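Workshop notebook, Gramum store room
June 19, 2022
Print this page | E-mail this page

This site uses cookies to remember your login and page settings. By continuing you accept this. OK | More information

Started on the white furniture from the Imstead flat this morning. Wafula Athumani helped me carry the dresser in from the van and then went back for the stool, which we had left on the sidewalk. Everything is in one room now, along the walls, and the middle of the floor is clear enough to work in.

The pieces are going to Gachanja when they are done. They want them usable first and pretty second, so I am not planning to strip anything. Clean, fix the runners, tighten the joints, touch up the paint where it is bare, and stop there.

Dresser first. It is the one with the column of three drawers down the left and the wide one at the top right. The left-hand drawers were all fine in the flat. The wide one stuck from the day we got it, and Anneli Niskanen had written "tight, do not force" on the inventory. I emptied all of them before doing anything else. Contents went into a bag with the dresser's tag number on it: some buttons, two candle ends, a tape measure, a folded bus timetable. The bag is on the hook behind the door. If Gachanja asks, those go back with the furniture.

Rubbed a plain white candle along both runners and the bottom edges of the drawer sides, worked the drawer in and out, wiped off the crumbs, did it again. The left side was better straight away. The right side still catches at one point, 91 mm back from the front edge. I marked the place in pencil on the inside of the rail. There is a ridge there you can feel with a fingernail, and my guess is old paint that ran down when someone painted it with the drawer shut.

Left the drawer open so I can get at that rail again.

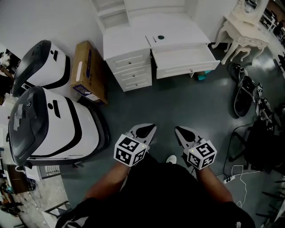
Entry last changed by A. Niskanen, spelling and tag numbers only

Sanded the ridge with 200 grit on a cork block. Slow, but anything coarser goes through to the wood before you notice. Three short goes with a try of the drawer after each one. It moves now with one hand if you pull straight on the knob. If you pull from the corner it still goes crooked and jams, and I think that is just the width of it. A center guide would cure it, but it means turning the dresser over and I would want two people for that. Put it down as a maybe.

Knobs. The small ones on the left-hand drawers are set three to a drawer. I went along and tried them all with my fingers. A couple turned freely. The screws come through from the inside, so with the drawer out it takes a minute each. I used the stubby screwdriver, the long one will not fit between the drawer front and the back panel. One screw has a worn slot and will need replacing. Size is M4, I checked it against the box, and we have plenty. Do not put glue on these, someone will want to change the knobs one day and they will curse us.

The vanity table is by the wall with its stool. I have not done much there apart from look. Dust has packed into the carving and it has been wiped over so many times with a damp cloth that it has set hard in the corners. Plan is a dry brush first (the soft one, in the jar), then cotton swabs with a little dish soap in warm water, one leg at a time, and dry each leg before starting the next. I tried it on a patch on the back of one leg and left it for an hour. No color on the swab except gray, so the paint is holding.

The stool rocks. I put it on the flat board and slid card under the feet in turn until it stopped, and it needs 3 mm under one foot. Wafula thought the leg joint had dropped and the foot was not short at all. He may be right, there is a bit of movement if you hold the seat and push the leg sideways. So before anybody cuts a pad for it, check the joint. If it is loose it wants to come apart and be glued properly. Clamps are at Sivov until they finish with the chairs.

Shelf unit: wiped the shelves, nothing else to do. It needs to be fixed to the wall at the other end, and I have written that on its tag in capitals because last October we sent a tall one out without saying so and had to drive over with a bracket.

Floor. It shows every mark, so please put a blanket down before dragging anything. The vanity especially, all the weight sits on those curved legs. Lift it, two people, hands under the top rail and never under the edge of the top itself.

Paint. The white on the dresser and the white on the vanity are different whites. In daylight the vanity is a little warmer. I brushed out test strips on card from the two open tins, and the older tin is close on the dresser. Neither is right for the vanity. Anneli is going to ask at the paint counter if they can match from a chip. There is a loose flake on the underside she can take.

Time today was almost 4 hours, including the carrying.

Still to do:
- second coat of wax on the wide drawer, both runners
- replace the worn knob screw
- vanity legs, brush and swab
- stool, check the joint before anything else
- get the clamps back
- paint match for the vanity
- decide on the center guide

Wafula has the van key. I have the key to the store room and will leave it in the usual place.

Print this page | E-mail this page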